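How does a running race actually get timed?

Hi, I'm Ruth Kershaw, and I help out at the Lockwood Junior Runners. Last June a boy called Jamie Yeoman ran up to me after our cross-country race, still puffing, and asked, "How did the computer know it was me?" What a good question! I gave him a pretty short answer because I was holding a bucket of orange quarters, so here's the long one.

The old way

When I was a kid, our races were timed with a stopwatch, a clipboard and a lot of shouting. One grown-up stood at the finish line and pressed the button every time someone crossed. Another grown-up wrote down the number pinned on each runner's shirt. Afterwards they put the two lists side by side and matched them up, first time with first number, second time with second number, and so on down the page.

It worked nicely until a big bunch came in together. If the person with the watch pressed 14 times and the person with the clipboard only had 13 numbers, somebody was missing, and then everyone below that spot on the list could end up with the wrong time. I once got a time that belonged to a girl who was much faster than me. (I kept quiet about it for a whole weekend!)

The chip

These days a lot of races use a chip. It's a tiny bit of electronics, and it might be stuck to the back of your race number or tied onto your shoelace. The kind our club uses has no battery in it at all, which Jamie thought was impossible. 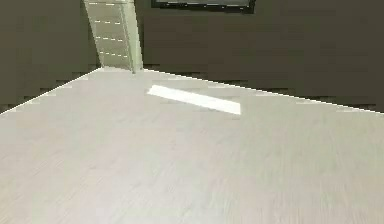

So how does it work with no battery? At the start and finish there are long flat mats across the track, and inside the mats there are antennas. An antenna sends out radio waves, the same family of waves that bring music to a radio. When your chip gets close to the mat, it soaks up a little bit of energy from those waves, wakes up for a moment and sends back its own special number. Then it goes back to doing nothing.

Think of it like calling the roll at school. The mat says, "Who's there?" and your chip says, "Number 40!" The computer writes down the number and the exact time it heard it. Before the race, somebody has typed in a list that says number 40 is Jamie, so up pops Jamie's name.

Try it yourself: the stopwatch game

You can find out how tricky the old way was. You'll need at least four friends, a stopwatch, a pencil and some paper.

Step 1. Give every runner a number and write it on a piece of paper. Stick the paper to the front of their shirt with tape.

Step 2. Pick one person to be the timer and one to be the writer. They stand on either side of the finish line. The timer presses the lap button each time a runner crosses, and the writer jots down the numbers in order.

Step 3. Race! A backyard or a park is best, well away from cars and driveways. Walking races are fine too, and they're funnier to watch.

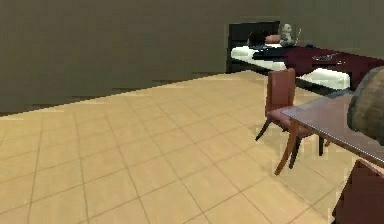 Step 4. Match up your two lists. Did you get the same number of times as runners? Now do it again with everybody trying to finish at once, and see what happens to your lists.

Gun time and chip time

You might see two times next to your name in the results. Gun time starts when the starter says go (or fires the starting gun, or honks the horn, as we do at Lockwood). Chip time starts when you step over the starting mat.

Why have both? In a big race there isn't room for everyone on the front row. If you're way at the back it could take you 2 minutes of shuffling just to reach the start line, and it would feel pretty unfair to have those minutes added on. Chip time leaves them out. Lots of races still use gun time to decide the winners, though, so that the first person over the line is the one who gets the medal. Check the rules for your own race if you're not sure.

Can the chip get it wrong?

Sometimes, yes. If you fold your race number up and stuff it in your pocket, the mat may not hear it properly. If you swap numbers with your best mate, the computer will happily give your time to them. And if you leave your number on the kitchen bench, well, the computer has no idea you ran at all.

That's why we still have a person at the finish with a clipboard. Last year it was me, and my fingers were so cold I could hardly read my own writing afterwards. Jamie has asked if he can have a turn with the clipboard this winter, once he's finished his own race and had his orange.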